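Belay: a word list of the bread and baking talk of Horkham

README, last touched 06/09/2021

Hi, and thanks for downloading this! Belay is a plain spreadsheet of words and sayings that people in and near Horkham use for bread, baking and breakfast. I started it because my grandmother had a different word for the heel of a loaf than my grandfather did, and they lived in the same kitchen for most of their lives. I wanted to know who was right. (They both were, sort of - see the notes on "heel words" further down.)

There are 2295 entries in the main file. Each one is a word or a phrase, what it means, who gave it to me (by age group and side of the river, never by name), and a sentence showing how it gets used. I typed up nearly all of them myself from interviews, letters and a box of old church cookbooks, so if you spot a typo it is mine and I'd love to hear about it.

What's in the folder

words.csv - the main list, one entry per row
sayings.csv - whole sentences, blessings, insults and things shouted up the stairs
sources.txt - the cookbooks and newsletters I read, with page numbers where I had them
old/ - the first version, kept for people who cited it

Columns you'll run into

term: the word as the person said it, spelled as best I could
meaning: my short version, in everyday English
side: east, west or unknown
age_group: under 30, 30 to 65, or over 65
used_in: a sample sentence
sure: yes, no or kinda

That last column is there for the words where I only had one speaker, or where two people from the same street gave me opposite answers. Please don't drop the "kinda" rows without looking at them first, they're some of the best ones in the file.

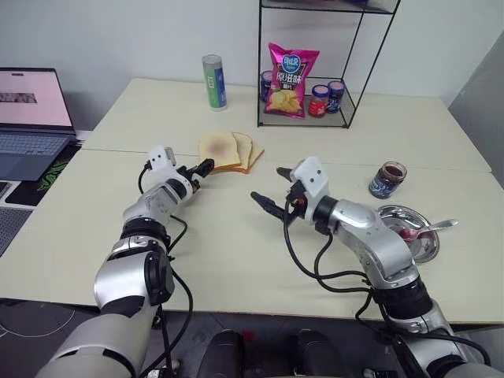

Horkham Local Words Club - Food and Kitchen Group

Toast gets its own little corner of the list, with more arguments per slice than anything else I asked people about. East side folks say "blond" for toast that has barely caught any color and "saddled" for toast that's brown in the middle and pale at the rim. West side folks use "saddled" for toast with too much butter on it, so watch the side column or you'll get in a real tangle! I had one letter, a lovely long one, that insisted the word was "settled" and had been all along. I put it in as its own row.

Heel words are the other big pile. I have "nub," "knocker," "the parson," "end man" and a whole lot more, and a few families use one word for the first heel and another for the last. Where that happens I made two rows and put "first" or "last" at the front of the meaning.

How I gathered it

Mostly by talking to people. I'd sit down with somebody for up to two hours, start with what they ate as a kid, and let them wander. Marisol Bedoya did the interviews on the west side and she is much better at it than I am, so those sample sentences are livelier. After that I went through the cookbooks and marked anything that didn't turn up in a regular dictionary.

Things to be careful with

The over 65 group is way bigger than the others. Those are the people who were home and wanted to talk, so please don't use the file to say a word is dying out. It might be, but I didn't ask enough young people to tell you.

Spelling is a mess and I've made my peace with it. A lot of these words had never been written down, and 7 of them I've spelled two ways in different rows on purpose.

Using it

Free for anything, school projects and novels included. If you print it, please say where it came from. The file opens fine in any spreadsheet program, but set the text encoding to UTF-8 or the accents go funny.

Next up is pie. I've got half a notebook of crust words from April that still need typing, and they'll go in as a separate file once Marisol has checked the west side ones.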